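**Thread: the ring fort and signal mound at Finness, what is there, what has been dug, and what to look for if you go. 9th July**

1/ Finness is a low hill with an earth ring on top and a separate mound to the north. Most people see the ring and miss the mound. The mound is older by a long way, so start there.

2/ The mound is a burial cairn, Bronze Age by its construction. Stones piled over a central box of slabs, then turf over everything. The turf has slipped on the west side and you can see the stones without touching anything. Please don't touch anything.

3/ The ring is early medieval. One bank, one ditch, entrance on the southeast. A farming family of some standing lived inside it, with their cattle brought in at night. Forts like this are common in Ireland. What sets Finness apart is how well the ditch has lasted.

4/ The ditch lasted because the ground drains badly and no one wanted to plow it. The fields below the hill were plowed for centuries and anything that stood there is gone.

5/ The name. "Finness" on the modern map comes from the surveyors, who wrote down what they heard. Older papers have it three different ways. I won't argue for one meaning. The two explanations on the parking lot sign contradict each other.

6/ First written mention I know of is a rent list. The hill is described as "the old ditch and the heap" and is valued at nothing. The field next to it is valued well, and still floods less than the rest.

7/ The first person to dig was a landowner's agent named Lindemann, in 1,846 words of whose report the cairn gets one paragraph. I counted because I was typing it up. The rest is drainage.

8/ His paragraph says he opened the mound from the top, found the slab box, found burned bone and "a small crock, broken," and closed it again. No drawing. The crock is not in any collection I've been able to check.

9/ His trench is still visible as a dent in the top of the mound. People take it for a natural hollow or for a collapsed chamber. It is one man's hole, backfilled badly.

10/ Between Lindemann and the modern work there is nothing except a beacon story. The story says fires were lit on the mound to warn of ships. From the top you can see the estuary on a clear day, so it's possible.

11/ Against the beacon: a fire big enough to be seen from the coast would redden the stones under it, and a fire lit many times would leave a thick burned layer. The later dig looked for both at the edge of the mound and found neither. The top wasn't tested.

12/ So "signal mound" is a local name and I use it because everyone does. It isn't a finding.

13/ The modern dig was led by Gearóid Hegarty and ran for two short seasons, both in May, before the grass got too high. The money was small. He opened one cutting across the ditch and one at the foot of the mound.

14/ The ditch cutting is the important one. It went down through silt to a flat bottom. Near the base were cattle bones, charcoal, a bone comb in two pieces and part of a quern (a hand mill for grain).

15/ The comb is the best dating evidence from the find spots alone. The charcoal gave a wider range. Both sit comfortably in the early medieval period, and Hegarty's report doesn't try to squeeze them any tighter than that.

16/ Total finds from both seasons: 499 numbered items. Most are animal bone. People hear a figure like that and imagine display cases. It fits on a few shelves.

17/ The cutting at the mound found the kerb, which is the ring of larger stones that holds a cairn in. Several had been pulled out long ago, and there are stones of the same type in the field wall below. You can work out the rest.
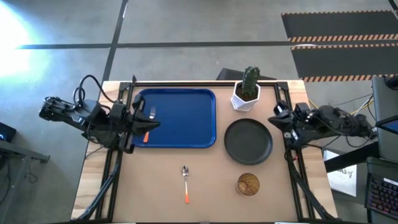

*A fork on a blue tray, with a gripper above it.*

18/ Back to the ring. The entrance had a stone-lined gap with one large post hole on each side, so there was a proper gate. The causeway across the ditch was left uncut when the ditch was dug. It wasn't built up later, which had been the usual assumption.

19/ Inside the ring nothing has been dug. There was a survey that measured changes in the soil without breaking the ground. It shows a circular house slightly off center and a smaller round shape close to the bank.

20/ The smaller shape could be a second house, an animal pen or a store. The survey can't say. I've seen it labeled "chapel" online. There is no basis for that at all. There's no east-west building, no enclosure around it and no graves on the survey.

21/ There is also a long narrow line running from the main house toward the bank. Hegarty thinks it may be a souterrain, an underground passage used for storage and hiding. He says "may" every time he mentions it. The farmer's grandfather said the ground sounded hollow there.

22/ Do not go looking for it with a metal bar. Somebody did. The holes are still there. It is a protected site and that is an offense.

23/ The bank. It stands highest on the north side, where it has a hedge on it. The hedge roots hold it together and also wreck whatever is inside it. There's no easy answer to this. Cutting the hedge down would let the bank slump within a few winters.

24/ Some people ask whether the bank had a wooden fence on top. Probably, but the top has been worn down by cattle and walkers, and the place where the post holes would be is gone. No cutting has gone through the bank itself.

25/ How old is the mound compared with the ring? If the usual dates for cairns of this kind hold, the family in the ring were living beside something already more than 2 millennia old. You'll see "3,000 years of settlement" in the county leaflet. That's a stretch. There's a very long gap in the middle with no evidence of anyone.

26/ Did the people in the ring know the mound was a grave? We can't tell. They didn't build on it and they didn't quarry it. The missing kerbstones went into a wall that is much later than the fort.

27/ Other sites nearby that get mixed up with Finness. Laltik is a standing stone two townlands over, leaning, with a cattle rub worn into one side. It has no known link to the fort except that you can see one from the other.

28/ Jestbridge is the old river crossing. The bridge is 18th century, but there was a ford before it and the lane from the ford heads straight for the hill. If the fort had a road, that lane is the best candidate. The lower half is a stream in winter.

29/ Old photographs of "Finness Fort" in books are quite often a different fort. Check for the mound. If there's no mound to the north, it's not Finness. I've found this mistake in two local histories and one calendar.

30/ Visiting. Park at Jestbridge, not at the farm gate. The walk up the lane takes under half an hour. There are 111 steps on the last part, put in when the path was washing out. They are uneven and slippery after rain.

31/ The gate at the top sticks. Lift and push. Close it behind you. There are usually cattle in the field and dogs have to stay below.

32/ Go around the outside of the ring first, walking in the ditch if it's dry enough. The depth only makes sense from the bottom. Then go in by the original entrance on the southeast. The gap on the west side is a tractor gap and people photograph it as the entrance all the time.

33/ Low sun is best for the earthworks, early or late. At noon the whole thing flattens out and you'd wonder what the fuss was.

34/ At the mound, stand on the north side with your back to it and look at the estuary. Then look for the leaning stone at Laltik, to the left of the two barns.

35/ Reading. Hegarty's report is short and clear and has the ditch section as a foldout. The county library has a copy for reading in the building. Lindemann's report is with the estate papers and you need to ask for it a few days ahead.

36/ My typed copy of the Lindemann paragraph is free to anyone who wants it. Message me. I've left his spelling alone, including "skelleton," which he crossed out and replaced with "bone."

37/ Correction to an older post of mine: I said the quern from the ditch was complete. It's a little under half, upper stone only, with the handle hole surviving. Thanks to the person who wrote in.

38/ Next thread will be on the field walls below the hill and which stones in them look like kerb. I still have the lower wall to walk.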